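Most of what goes wrong with wedding photography in a dark hall is decided by the flash setup, and most of the flash setup is decided by the ceiling. I've shot enough receptions around Durkusville now to have firm views on this, so these are my notes from the off-season, mainly for second shooters who are joining me this year.

## Ceilings

A flat white ceiling at about 4 metres is the easy case. Aim the flash up and slightly behind you, ISO 1600, f/2.8, 1/160, and let TTL sort out the rest. The Oltberg hall is like this and I rarely need a stand there.

The Brelow woolshed is the other sort. Exposed trusses, corrugated iron, dark timber, and a ridge too high to return any useful light. Bouncing is a waste of battery. Worse, the timber warms whatever does come back, so skin goes orange on one side and stays neutral on the other. You can fix it in post with a mask per face, but I wouldn't volunteer for that across a whole reception.

## Off-camera placement

For the woolshed I run two flashes on stands in diagonally opposite corners of the dance floor, heads at full height, both zoomed to 50 mm and feathered over the crowd. Manual power, 1/16 to start. A third sits behind the bridal table for the speeches and is switched off once they finish.

Settings I keep on a card in the bag:

- Speeches: ISO 2000, f/2.8, 1/200, key at 1/32
- First dance: ISO 1600, f/2.8, 1/125, both corners at 1/16
- Open dance floor: ISO 1250, f/4, 1/60, both corners at 1/16, rear curtain sync

Radio triggers go on channel 6. The DJ's gear has never interfered with it, but test it after the DJ has powered up, not before. Gaffer every stand leg. Sandbags go on the side nearest the bar.

Colour is the other half of it. Festoon globes are usually near 2700 K, so I put a half CTO gel on each flash and set the camera to 3800 K. The globes still read as warm and the faces don't go blue. Full CTO matches better on paper, but I find the whites in the dress look muddy.
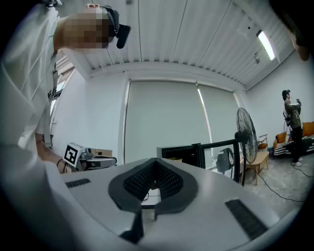

## Coverage and file counts

Eirini Gkikas asked me in January what a normal frame count is. She'd come from sports and was worried she was overshooting. My last woolshed job came to 1,412 frames from a single body, ceremony to farewell. Anything under 2,000 per shooter is fine by me. Above that, the cull takes longer than the editing and the couple doesn't see any benefit.

Where second shooters tend to overshoot is the dance floor. Drag the shutter, wait for a face, take two frames, move on. Continuous drive outruns the flash recycle anyway, and you end up with alternate frames black.

Both card slots write simultaneously, raw to each. I take one set home in my jacket and the other stays in the case. Ingest happens the same night, before sleep, to two drives. Formatting waits until the gallery has been delivered.

## Batteries

NiMH only, in matched sets, labelled with the month of purchase. A set that reads full on the charger can still sag under load once it's a couple of seasons old, and you'll hear it as a longer recycle whine. Pull that set out and use it for triggers. I change all the flash batteries during the mains regardless of how they're going.

The Echevarría wedding is next at the woolshed. Stands need to be up an hour before guests come in from the lawn, and I'll send the running sheet once the band confirms its load-in time.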